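Istside open day: was the robot demo real or just a screen?
Posted in Robots & Automation

I went to the Istside open day in December expecting to watch a robot tidy a room. What I got was a chair in front of a monitor. The person presenting kept saying "the robot" this and "the robot" that, but everything I saw was computer-rendered. I asked whether the same thing had been done on real hardware and was told up to 163 test runs had been completed, which doesn't answer what I asked. Has anybody here sat through the same demo? Is it worth driving 2 hours to the next one at Jerau? I grabbed these off the screen.

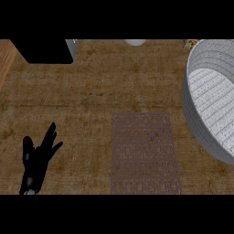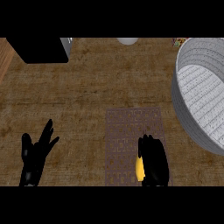 Simulated room, Istside demo. The yellow thing that looks like a banana is in the second one.

What I'd like to know is what I should be asking, so I don't get brushed off again.

tesar_bench
Simulation is normal, everyone does it. You can't expect them to haul a robot to every open day. I thought it was pretty cool.

Cordeiro
Normal, sure, but then the sign at the door should say simulation. The one I saw said "live robot demonstration."

I went to the 6 p.m. session. Your second picture shows a closed hand with something yellow in it, over the rug, and a big white basket off to the right. Fine. A rendered hand holding a rendered object tells you very little about grip. Real fruit bruises and slides, and a real rug bunches up when you catch it with a finger. Ask these at Jerau:

Is any physical robot in the building, and can we see it do the same job?
Of the runs you quote, how many ended with the object where it was supposed to go?
Who picked the starting positions?
Can somebody from the audience choose the object?

When I asked the second one I got a number, 111, and no total to go with it. Maybe that's good – I have no way to tell. I wouldn't drive two hours for it unless they confirm hardware in writing first.

hallway_b
Jerau has free parking if that helps. Didn't see the demo.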